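Section 7: Folding Knitwear for Your Truralholm Drawer Set

Sweaters are where this system really starts to shine!
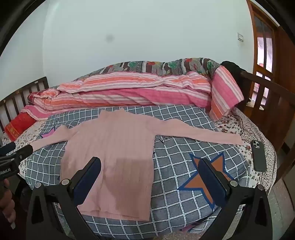
If you have already put together the drawer frame and clicked in the dividers (Section 2), you are ready for the fun part. Knits take up more room than anything else in most bedrooms, and a good fold can bring a whole stack of them down to a single row. Give yourself a few tries. The first sweater always feels a bit clumsy, and by the third or fourth your hands pretty much know what to do.

What you need

- One clean, fully dry sweater
- A flat surface wide enough for both sleeves – a made bed is perfect, and so is a big table
- The Brerau folding card (the stiff gray one, part no. 1246)
- A knitwear divider (part no. 2971)

Before you start

Close any buttons or zippers and empty the pockets, if there are any. Move phones, chargers and cords well out to the side so they don't get rolled into the bundle. If you are working on a bed, pull the bedspread reasonably smooth first. It doesn't need to be hotel-perfect, but a big lump underneath will show up in your fold.

Folding a turtleneck or high-collar sweater

1. Lay the sweater flat with the collar pointing away from you and the hem closest to you. Stretch the arms straight out to both sides.

2. Run your palms lightly from the middle of the body out toward the side seams. You want the ribs to run straight up and down. Soft creases are fine – they will relax on their own.

3. Check the shoulders. Chunky sleeves like to puff up right where they join the body, so pat them down and guide the extra fabric out toward the cuff.

4. Straighten the hem. If it slants, take hold of both bottom corners and ease them level. Don't tug! Ribbed knits stretch very easily at the bottom edge.

5. Center the folding card on the body, with its top edge just under the collar.

6. Fold the right side in over the card, sleeve and all. Now turn the sleeve back on itself and lay it down the length of the body so the cuff points toward the hem.

7. Do the same with the left side. You should now have one long, neat rectangle with the collar sticking out at the top.

8. Slide the card out from the hem end, keeping one hand resting on the sweater.

9. Fold the collar down over the body, just once. With a very tall collar, leave it as loose as you can.

10. Bring the hem up toward the shoulders in two folds, then stand the bundle on its folded edge. If it stays up by itself, you've got it!

Note: Fine ribbed knits are slippery and may slump a little in step 10. Try folding in thirds for a firmer bundle.

Note: For crew necks and V-necks, skip step 9. Everything else is the same.

Caution: Do not leave the folding card inside the sweater. Its corners are stiff and can catch on loops in the yarn.

Caution: Never store a sweater that is even slightly damp. The drawers close snugly and there is very little airflow once they are full.

Loading the drawer

Stand the bundles in a row with the smooth fold facing up, then push the divider in behind the last one until it clicks. We love lining them up from light to dark, but sorting by thickness works great too, especially in October when the heavy ones come back out. Leave a gap as wide as your hand at the end of each row. You will be glad of it when you want to pull out a favorite without dragging its neighbors along.

For cardigans and open-front knits, go on to Section 8.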